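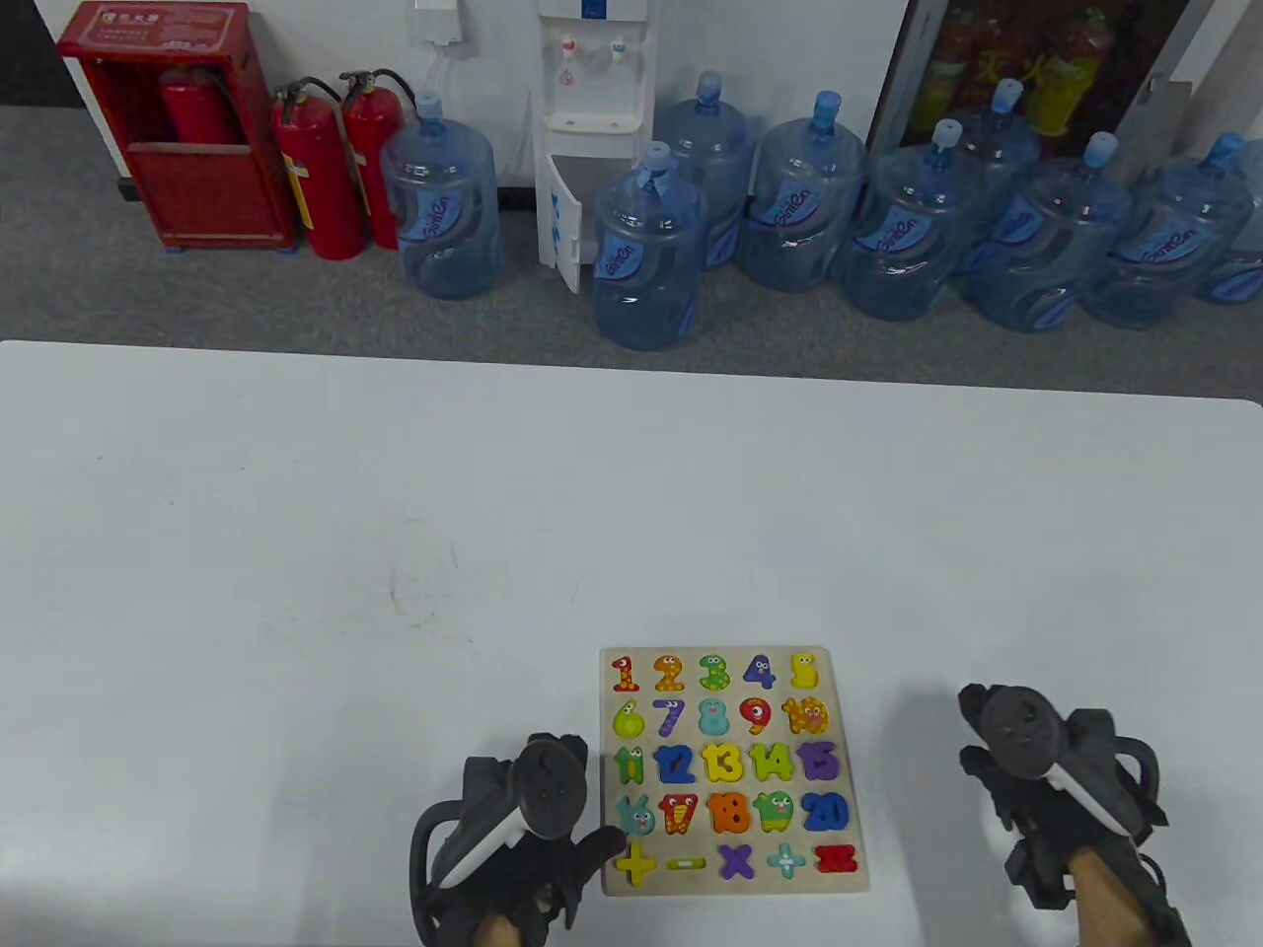 Number puzzle on the white table.

Zellari Fellowship House, Rutherford
Safety walk-through before devotional gatherings and study circles
Date of inspection: Thursday, March 11, 2021
Checked by: Marina Chrysikopoulos
Second pair of eyes: Kosmas Lazaridis
Ratings: OK / Fix / Watch / N/A

Hello friends! The building is in really good heart this year and it was a pleasure to go through it with the lights on and every door open. Comments are mine unless marked KL.

1. ENTRY AND PATHS

1.1 Front path level, no trip edges – OK
The new paver by the letterbox sits beautifully flush.

1.2 Ramp handrail firm at both ends – OK
I leaned my whole weight on it. Solid.

1.3 Ramp grip strips in place – Fix
Bottom strip is lifting on the left. Susari quoted for a full replacement last August, but a new strip and good glue will do the job for now. KL has the glue in his shed.

1.4 Outdoor light on sensor – OK
Comes on well before you reach the step. Lovely for the evening prayers crowd.

1.5 Shoe shelf clear of the doorway – Watch
The shelf itself is fine, it's the overflow. When we have a full house the shoes creep across the mat. Please use the lower shelf too!

2. MAIN GATHERING ROOM

2.1 Capacity sign displayed – OK
Sign reads 32 seated. Please stick to it, even for holy days. The courtyard is right there and sounds carry well if the doors are open.

2.2 Both exits unlocked while the room is in use – OK

2.3 Exit paths clear – Fix
The music stand and the spare lectern were parked in front of the side exit. Moved on the day. I've put tape on the floor where they live now, so there's a home for them.

2.4 Chairs sound – Fix
Two have a loose back leg and are tagged with red wool in the storeroom. Please don't bring them back out, tempting as it is. The rest are in great shape, and the felt pads have made such a difference to the noise during readings.

2.5 Rugs flat, corners down – OK
The big rug has its underlay at last. Try dancing on it, it doesn't budge.

2.6 Candles – Watch
Glass holders only, on the stone ledge, never on the piano. I found wax on the piano lid. One named person lights them and the same person puts them out.

2.7 Framed portraits and calligraphy secure on hooks – OK
KL: The large frame over the piano is on a double hook now, rated well above its weight. I checked the plaster as well and it's sound.

3. KITCHEN

3.1 Extinguisher and fire blanket in place, tags current – OK
Gauge in the green. The blanket was hiding behind aprons, so the aprons have moved to the pantry door.

3.2 Urn stable, tap not dripping – Watch
The Tritness urn is a marvel and I'll defend it to anyone, but the cord needs to run behind the bench. Fill it no higher than the line.

3.3 Fridge temperature – OK
Leftovers from shared meals need a name and a day on the lid, please.

3.4 Allergen cards on the serving table – Fix
We've run out of the nut cards. KL is printing more on the thick paper. Until they arrive, a handwritten one is perfectly good.

4. LIBRARY AND STORY ARCHIVE

4.1 Shelves fixed to wall – OK
All fixed, including the new one holding the family histories. If you haven't sat down with those yet, do! Some of the migration stories are wonderful.

4.2 Heavy boxes stored low – Fix
Oral history tapes were on the top shelf in a box weighing 15 kilos. It's on the floor shelf now. Nothing over 6 kilos goes above shoulder height.

4.3 Step stool in good order – OK
Rubber feet all there. It's the stool you stand on, and the piano bench is not!

4.4 Lamp cords and power boards – OK
No boards plugged into other boards, which is a big change from last time. Thank you to whoever sorted that out.

5. FIRST AID AND EMERGENCY

5.1 First aid kit stocked – Fix
Low on bandaids and out of saline. I've set aside $200 from the hall fund for the kit and the grip strip together, receipts to me.

5.2 Emergency numbers by the phone – OK
Rewritten in large print.

5.3 Evacuation practice held – Fix
Overdue. KL suggests straight after a Sunday devotional, meeting at the lemon tree. I'd love to see the choir come too.

5.4 Sanitiser and sign-in sheet at door – OK
Pens were missing. A jar of pens is now on the table.

FOLLOW-UP

Grip strip – KL
Chairs with red wool – Marina to get a price for repair
Nut cards – KL
Kit refill – Marina
Evacuation practice – both of us, date to go up on the noticeboard

KL: Storeroom key is back on its hook. The spare is still missing, so please check your coat pockets.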